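Plemanley Shared Workrooms: Frequently Asked Questions

Who may book a work table?

Bookings are open to enrolled students, staff and registered community members who have completed the workroom induction. Requests are made through the Patden booking page. A booking is confirmed only when a table number has been issued by email.

How many tables may a group reserve?

A group may reserve one table per session. Groups of more than 6 people should write to the workroom coordinator, Defne Kozan, before booking, as a second table may have to be set aside.

What should I wear?

Closed shoes are required at all times. Long sleeves are permitted at the assembly tables but must be fitted at the wrist or pushed back when hand tools are in use. Long hair must be tied. Gloves are available on request, and users may bring their own if these are clean and in good repair.

May I share the room with other users?

Yes. Several bookings may run in the same room at the same time. Users are asked to keep their work to their own table, to leave the aisles clear and to speak to a neighbouring group before moving anything that belongs to it. 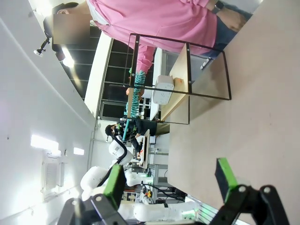

Work at the tables, with grey metal shelving at the back of the room.

May cables cross the table?

Cables may cross a table while work is under way. They may not cross an aisle at floor level. Coiled cables are preferred for items that are moved during a session. Any cable with damaged insulation must be handed in at the front counter and will not be returned to service until it has been inspected.

Are boards and stands supplied?

Wooden boards may be borrowed for the length of a session and should be used beneath small items to protect the tabletop. Stands are lent on the same terms. Please do not drill, glue or write on either.

Where may unfinished work be stored?

Labelled work may be left on the shelving in Room 472 for the period shown on your booking. Labels must give your name and booking number. Unlabelled items are removed at the end of each month and held at the Chaimongkol Building enquiries desk.

What must be done before I leave?

Tables are to be cleared and wiped, small parts returned to their trays and borrowed items signed in. The room closes at 8:30 pm, and users should begin packing up by 8:10 pm.

Whom do I contact about damage or a missing item?

Please report the matter to Aníbal Falcão, Facilities, on extension 533, and quote your table number.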